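4.2 Changes in the packing task

At the Brenia site, two arms were placed at the packing table in February. Before this, four workers filled the bins by hand during the whole shift.
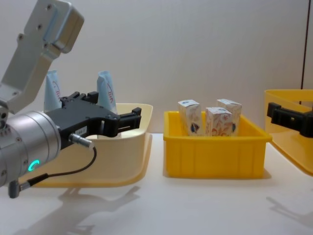
Now the same workers prepare the bins, check the boxes and decide when an item must be packed again. Bukola Aliyu, the shift leader, told us that her hands are less tired but her eyes are more tired. We heard similar remarks in many of the 154 interviews.

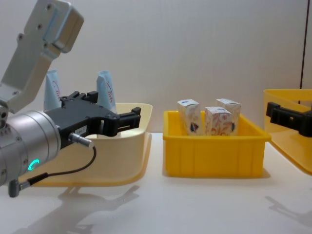 Figure 2. Packing table at Brenia, with small boxes in the yellow bin and a gripper on each side.

Workers also asked who is responsible when an arm stops. The site had no written rule for this.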